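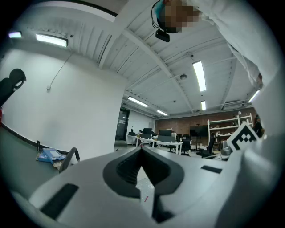 Murus Letters: transcribed household letters, release 8

Maintained by Iara Fuentealba and Ludger Kasten
Last updated Mon 23 March

Summary

Murus Letters is a set of 2693 typed transcriptions of private letters sent to and from the village of Birninier. Most are short notes between relatives about harvests, rent, illness and visits. The set is meant for people working on spelling variation, family history and handwriting. It holds text only; scans of the letters stay with the families that own them.

Files

letters.csv – one row per letter, with the transcription in the last column
people.csv – one row per writer or recipient, with a person ID
places.csv – place names as spelled in the letters, matched to a modern form
changes.txt – what was corrected in each release

All files are UTF-8 with Unix line endings. Fields are separated by semicolons, as commas are very common in the letters. Line breaks inside a transcription are written as a vertical bar.

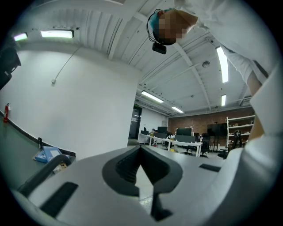 The columns in letters.csv are id, bundle, date_written, date_quality, from_id, to_id, hand and text. The value in date_quality is "full", "month", "year" or "none". Letters marked "none" have an empty date field, and we have not tried to guess one from the contents. If a writer dictated to someone else, from_id is the person speaking and hand is the person who held the pen.

Transcription rules

Spelling is kept as written, including obvious slips. Abbreviations are not expanded. Words crossed out by the writer go in square brackets with a leading minus sign. An unreadable word is [?], and an uncertain reading has the question mark after it with no space. Underlining is not recorded.

Capital letters gave the most trouble. In the Rathjen bundle the writer uses one shape for both forms of k and s, and we set these as lower case except at the start of a name.
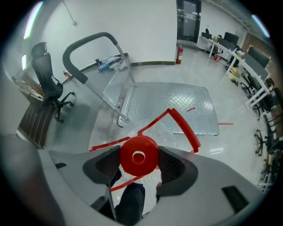
Rainer Vogler objected to this when release 7 came out: the rule hides a real habit of the writer, he wrote, and anyone counting capitals in that bundle will get a wrong answer without knowing it. He asked for a separate mark for the doubtful shapes.

We agree with the point and have gone partway. The 184 letters in the Rathjen bundle now have the value "rk" added in the hand column, so they can be left out of any count. A mark on each single letter would mean going back to the scans, and we don't have them at present.

Checking

Each transcription was typed by one person and read against the scan by another. For this release Girish Kanaujia retyped 100 letters from scratch and compared them with the published text. Most differences were in punctuation, mainly full stops read as commas. Corrections from that pass are listed in changes.txt. 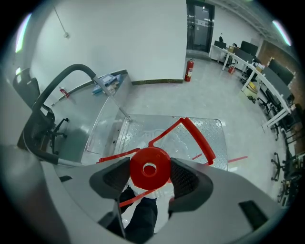
Known problems

The Ravari bundle has two letters with the same date and nearly the same wording. They are separate sheets, so both are kept.

Person IDs for married women are not always joined up. A woman may have one ID under her birth name and another later on – please report these when you find them.

Some place names in places.csv have no modern form. The column is left blank.

Use and credit

The text may be copied and reused with credit to Murus Letters and the release number. Please don't publish home addresses of living relatives, even if you can work them out. Requests to see a scan go to Gerd Lammers, who passes them on to the family. Replies will be slow until the end of April.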